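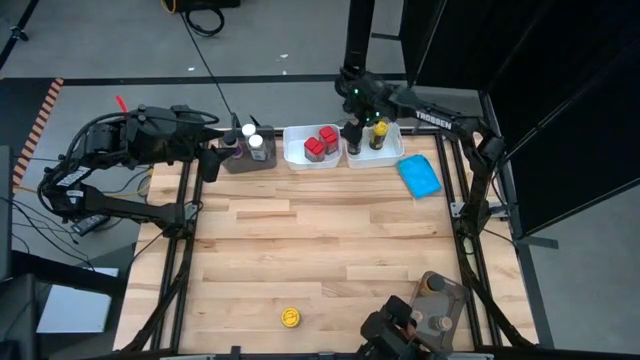 Sorting bottles into trays and bins at the work table

About us

Skomamik is a refill and decanting business. We supply household liquids, craft colours and small bottled goods to shops, schools and studios that would like to buy the contents and keep the container. Customers send back their empties, we sort them, and they go out again on the next round.

We started with one van and a rented unit behind the Reinholz garage. The first customers were five nursery schools that were throwing away paint bottles every term and asked if there was another way. We still supply all of them. The unit was too small by the first November, and we moved to our present building on Astent Lane, where there is room for a loading bay, a wash room and a proper sorting area.

We now serve 74 regular customers and keep 913 lines on the shelves. Most of those are small – a particular colour, a particular size of bottle, a cap that only fits one neck. A few big customers take the same three or four things every time, and they are what keeps the van full.

What happens at the table

Sorting is done by hand-sized group. Bottles are divided between open trays and white plastic bins, and we keep the bins small so that they can be lifted full without strain. Coloured caps help. Red and yellow can be picked out from the far side of the table, while black and white ones need a look at the label before they go anywhere.

Tops are checked at the same time. A cap that has been cross-threaded will leak in the van, and one leaking bottle can spoil a whole crate of labels. Anything doubtful goes back to the wash room with a note.

We prefer pale wood for sorting surfaces. Spills show up on it and it is kinder to glass than steel. The boards are wiped down between batches and oiled twice a year.
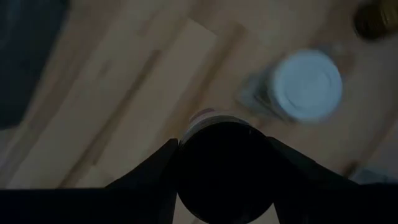
JARS AND LIDS

Jars are a separate service, which we run under the name Flanix. It began with a cosmetics maker who wanted wide-necked containers returned and matched to their lids, and it now has its own shelves and its own order form.

Lids are the slow part. Two that look alike may be a millimetre apart, so every jar is paired with its lid before it is packed and the pair stays together from then on. We hold 3000 spare lids in stock. If you are missing a few, send us one good one to measure and we can usually find the rest.

Opening an account

There is no joining fee and no contract. New customers fill in the form at the front desk or ask for one by post, and we arrange a first collection of empties. Please rinse containers and leave the caps on. We can't take anything that has held motor oil or garden chemicals.

Trade prices on this page were last checked on 29 May 2024. The current list is sent out with each delivery.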